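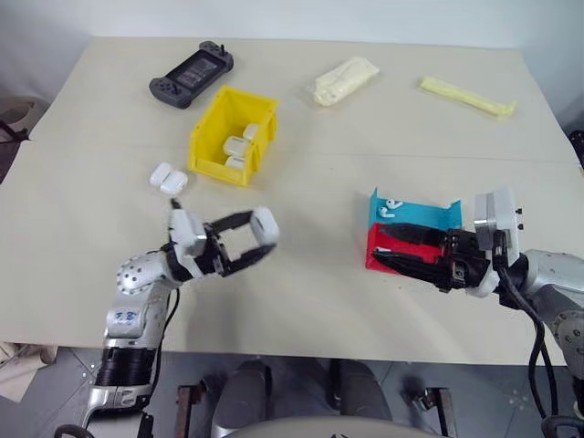
Greifervergleiche kranken meist an der Wahl der Objekte. Wer nur Würfel und Dosen anbietet, misst die Schließkraft und sonst wenig. Glatte, gerundete Ladeschalen für Ohrhörer, wie sie im gelben Kasten und links daneben auf dem Tisch liegen, trennen die Kandidaten schneller — vor allem, wenn zwei davon aneinanderliegen.

Volkan Yaman hält den Parallelgreifer mit weißer Fingerkuppe für ausreichend. In unserer Reihe Drurnix kamen 171 Griffe zur Auswertung, 8 davon waren strittig. Ich lese die Daten anders: Die Kuppe entscheidet, die Kinematik kaum. Einen Mehrfingergreifer würde ich erst anschaffen, wenn Folienverpackungen dazukommen.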